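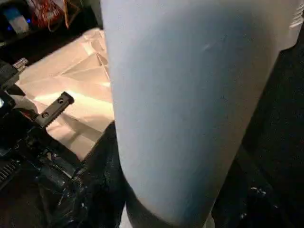 The day shift asks that the joints be checked before the cover cloth is straightened, and this order is adopted from now on.

Avine Assembly Room
Inspection Checklist: White Tube-Frame Furniture, Form 158
Inspection date: Saturday, November 4, 2023

1. Work surface
Table covered in black. Satisfactory.
Creases and folds in the covering. Comment: smooth before small parts are set down.

2. Frame and raised rim
Run a gloved hand along the full rim. Report any sharp edge to the Bikovine desk.

3. Collars and joints
Each black collar must sit flush against the joint. Record a gap of more than 2 mm as a defect.
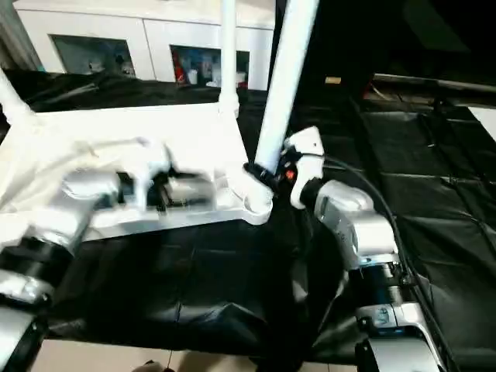

Dodico replied that a collar may be reseated once, and that a second loose fit calls for a new part. The reply is filed under reference 2117.

4. Uprights
Check each pole for play at the base. The pole must be held at its lowest point while the fitting is closed.

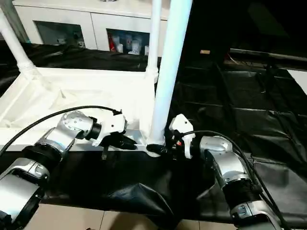
Poles that still move after the fitting is closed are to be tagged and set aside. Tagged units may not be loaded or used as a support.

5. Fabric
Hanging fabric must be kept clear of the fittings. Comment: look for pinched cloth at the lower connectors.

6. Floor
Covering that reaches toward the floor must not extend into the walkway. Comment: fold back and secure at the front of the table.

Open items: 5
Next scheduled inspection: February
Copies to: Bíró, Dodico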